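Skoltgate Stamps & Dies - Customer Help
Ticket: Rondex die plate bowing, cuts incomplete on one side
Opened by: Joanne Treloar
Handled by: Soo-ah Hyun

Joanne Treloar wrote:
Hello, lovely people! First let me say how much I adore the Orchard Notes set, the little leaf die especially. My trouble is with my Rondex machine. The left side of every die cuts beautifully and the right side leaves the cardstock hanging on by a thread. I have tried two passes, then three, and all I got was a curvy plate. I have 30 thank-you cards to finish for our June craft fair - and so far 13 are done, most of them rescued with tiny scissors.

Soo-ah Hyun wrote:
Hi Joanne, thank you for such a kind note, and I'm so sorry about the scissors! Could you tell me which plates you're using, in order from the bottom up? And do you always feed the die in on the same side?

Joanne Treloar wrote:
Base, cutting plate, die facing up, cardstock, cutting plate. And yes, always the right side, out of habit I suppose. I've added a couple of pictures as well.
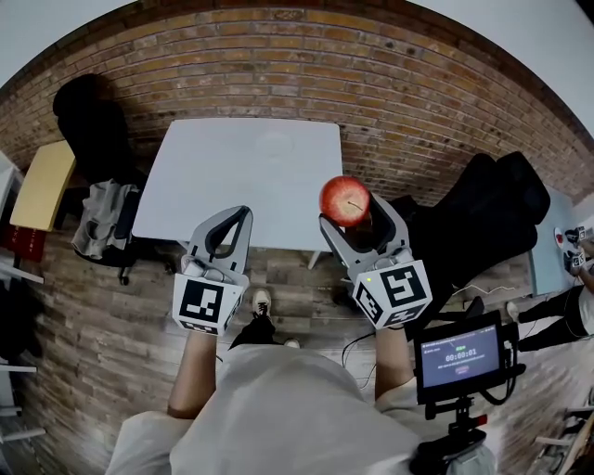
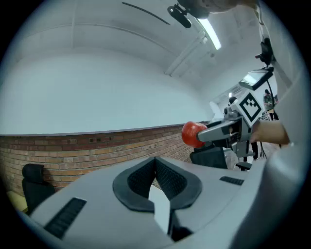
Attachments (2): the red apple, both pictures

Soo-ah Hyun wrote:
Thank you, that's the right order. I asked Gyu-bin Ok in our repair room, and he thinks the top plate has simply worn down where the die always sits. Please flip it over and turn it end to end, put one sheet of plain copy paper under the right half as a shim, and run the die at a slight angle. If it still hangs on, we'll send you a new pair.

Joanne Treloar wrote:
Oh, what a difference! The leaf popped right out on the first pass, stem and all. I'd still love a fresh pair before the fair if the offer stands - mine look like potato chips.

Soo-ah Hyun wrote:
Of course! Your new plates are packed and going out with tomorrow's mail.

Status: Solved, replacement sent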